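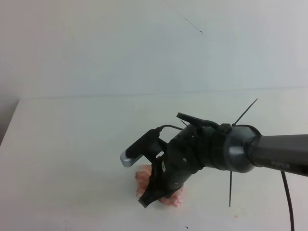
Pink and white, crumpled on a pale surface.

December
By Joslow Mota

I have now read the Namby guide to household cloth from one end to the other, and I would like my evening back. It tells me there is a right way to fold a small cloth. It spends 56 pages on the matter. The method has five steps, four of which are smoothing.

I don't object to folding. I grew up in a house where dish towels went into the drawer in thirds, and I still do it that way when I'm paying attention. What I object to is the claim that a folded cloth says something about the person who folded it. My drawer closes either way.
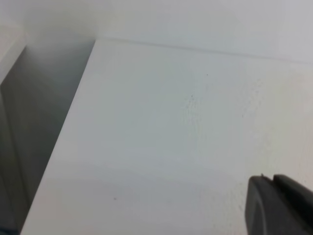

The guide makes a great deal of the surface. You need a clear one, pale if possible, wiped down, with nothing else on it. Fine, if you have one. My kitchen table has mail on it, and a bowl of clementines, and usually somebody's homework. By the time I've moved all that to make room for one cloth the size of a dinner plate, I could have wadded up the whole basket and gone to bed.

And then there are the products. Jollevix sells a folding board, a drawer divider and a little stand for keeping cloths upright, so you can see every one of them at a glance. I have never needed to see every one of them at a glance. I take the top one. The reviews page had 3,239 entries when I looked, and the ones I read were mostly from people who had owned the thing for less than a month. Ask them again in spring.

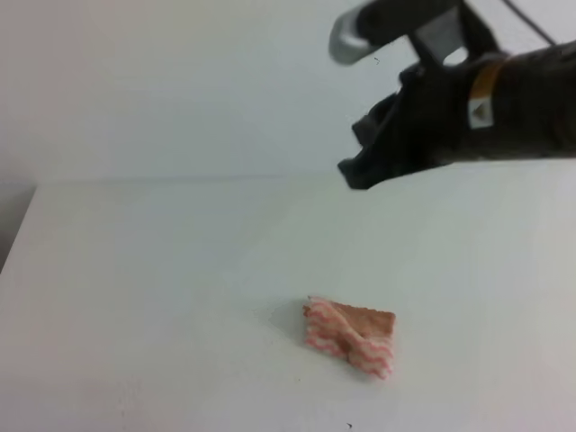

I did try it for a while — no board, just the table and the method. The stack looked good, I'll give it that. It took up less room than I expected, and for a few days I was careful to pull from the top and put back at the bottom. Then a pan boiled over and I grabbed three at once, and that was the end of the stack.

Maybe some people find the folding itself restful. I believe them. I'd only ask that they stop calling it a time saver, when the time is plainly going into it — and I'd like to see their drawers on a bad week before I buy a divider. 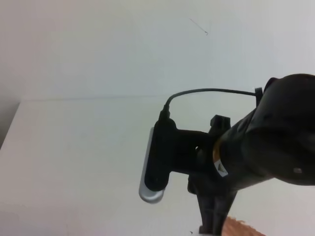
Black and silver against a plain white wall.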